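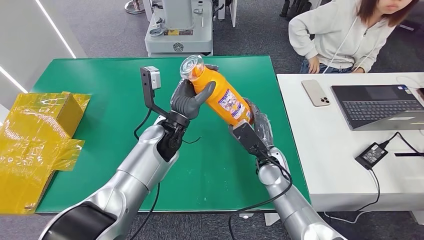 Two arms, one orange bottle: the handover station at the Durnilier open day.

How to run a two-hand bottle demo for visitors

We ran this one on 9/6/19 and people loved it! It's easy to set up, and a first-time operator can learn it before lunch.

1. Clear the green mat. Nothing on it except the bottle you'll be using.

2. Pick a bottle in a strong color. Ours is bright orange with a clear cap, and it shows up well even from the back row.

3. Left hand takes the upper part, thumb across the front below the neck. Right hand goes to the bottom end and supports the base. Stop there for a moment, base low and cap high - visitors want to look at the fingers (so do I, every time).

4. Keep the laptop on the side desk, where the operator can reach it without leaning over the arms.

5. Lower the bottle slowly, open the right hand first, then the left.

Jérémie Renaud ran it 32 times that day, with 202 visitors through the room, and the kids kept asking for one more. If the grip slips, go back to step 3 and close the left hand a little higher up.

Next open day is in July. Come and try it!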